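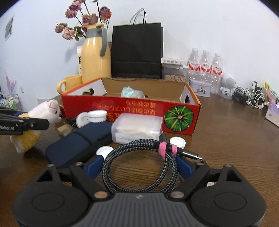 Thérèse McKinnon maintains that the glue was fine and that I am the problem. She put this in the margin of the last entry, in pen, so it's now part of the permanent record.

October 29, 2018

Hide glue, second round. Gelta pearl glue, soaked overnight in cold water, same jar as before. The last batch smelled like a barn and held like a handshake. Thérèse's theory is that I cooked it. My theory was that the supplier had changed something, a theory I liked a lot until I put a decent thermometer in the pot and found the dial on the warmer is more of a mood than a setting. "Low" went straight past 200 F. Hide glue wants to sit near 140. So, fine.

New pot made up and held at 140 with the dial barely off its stop. Completely different stuff. Runs off the brush in one thread, grabs between finger and thumb in a few seconds, smells only slightly of barn.

Test joints: maple to maple, rubbed, no clamps. Clamped beech as a control. Labeled the old batch O and the new batch N, then stacked them so the letters were face down, because I am a professional.

Broke the first pair this afternoon on the lever rig. Old batch let go at 223 lb, clean along the glue line. New batch went to 549 and took a strip of maple with it. I'd like it noted that I reported this number voluntarily.

Still open:
The Friesen chair. Back left leg was reglued with the old batch in February and will have to come apart again. Steam, patience, some language.
Whether the Flomivska veneer can take the heat at all. Try an offcut first this time.
Pot life. Famoto's sheet says to toss it after two days warm. I've gone a week before, which may be Thérèse's next margin note.

Leftover N went into the fridge in a jam jar, lid marked GLUE on top and on the side. Please do not repeat the business with the marmalade.

Remaining joints get broken tomorrow, once they've had a full night. If the beech beats the maple I'm going to need a new page.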